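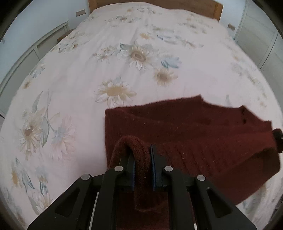 Why does the gripper show closed when the jaws are still holding cloth?

Lint packed into the linkage is the usual cause. It stops the arms short at start-up, the zero gets saved in the wrong place, and every width reading after that is off by the same amount. Clean the linkage, redo the zero, throw out the takes in between.

Section 3. Jaw faults on soft goods

Applies to the Reltura hand gripper with blue textured pads, used with the Zein recorder. Revised December 2022. Replaces the July sheet — bin that one, the zero steps were in the wrong order.

What happened

Satish Rai ran 19 takes of garment folding with a bad zero. Recorder said closed, jaws had a fold of knit between them. Nothing flagged it. Annapurna Annamalai found it two days later when the arm replayed the takes and squeezed down on an already closed grip. Motor went into overload, one pad torn off. Arm was at low speed, no one hurt.

So do the check below before any session with knits, towels, fleece, anything that sheds.

CAUTION: Power off before fingers go near the linkage. The arms scissor together when the jaws close and there is enough force at the pivots to break skin. Hand gripper too, not only the one on the arm.

CAUTION: Never pull cloth out of closed jaws. Open first, then lift the gripper away. Pulling peels the pads.

3.1 Quick check (start of session)

1. Recorder on, gripper connected. Leave it idle until the width number stops moving.
2. Open fully. Let go of the trigger, don't push the jaws apart by hand.
3. Close on nothing. Screen should say 0.
4. Close on the gauge block from the kit. Screen should say 29 mm.
5. Both right, carry on. Either one wrong, go to 3.2.

Note: a correct 0 on its own proves nothing. A bad zero also reads 0 with the jaws held open by lint. Always do the gauge block. This is the step that got skipped.

3.2 Cleaning the linkage

1. Stop recording. Unplug the gripper.
2. Look at each pivot pin from both sides. Dark fluff on the black arms is hard to see, use a flashlight.
3. Pick out threads with the plastic tweezers. Long ones come out easier if you work the arms slowly while you pull.
4. Brush the cutouts in the outer arms and the gap between the inner arms.
5. Wipe the pads with a dry cloth. No alcohol, it lifts the glue.
6. Open and close by hand a few times. Should move freely all the way, no crunch at the end.

Still crunchy? Don't oil it. Oil plus lint makes paste. Send the unit back to the bench with a tag on it.

3.3 Redoing the zero

1. Plug back in. Wait for the recorder to find the gripper.
2. Settings, Gripper, Clear zero. Clear it before closing the jaws. (July sheet had this after.)
3. Close the jaws on nothing and hold the trigger.
4. Press Save zero. Keep holding untill the tone.
5. Release. Repeat the gauge block check in 3.1.
6. If the block still reads wrong, do 3.2 again once. Wrong a second time — stop, swap the unit.

3.4 Takes already recorded

Find the last session with a good gauge block check in the log. Everything after it is suspect.

1. In Zein, select the suspect takes and mark them Hold. Do not delete yet.
2. Write the block reading you got before cleaning in the comment box.
3. Tell whoever runs replay that day. In person or by phone, a message is too easy to miss.
4. Re-record. Adding an offset to the old widths has been tried. Worked on some takes, not on others, as the lint had shifted partway through.

CAUTION: Takes marked Hold must not be replayed on the arm, even at low speed. Replay in the viewer only.

3.5 If the arm overloads during replay

1. Hit the stop button. Don't use the pause key on the screen, the motor stays live.
2. Wait for the amber light to go out.
3. Turn the manual release on the side of the gripper until the jaws open. Support whatever is in them.
4. Check both pads for lifted corners. A lifted pad gets replaced, don't glue it back.
5. Log the take number and the time.
6. Arm stays off untill someone other than the operator has looked at it and signed the log.

Spare pads come from Clesau in sets of 2. Order the blue ones, the gray look the same size but are thicker and the zero won't hold.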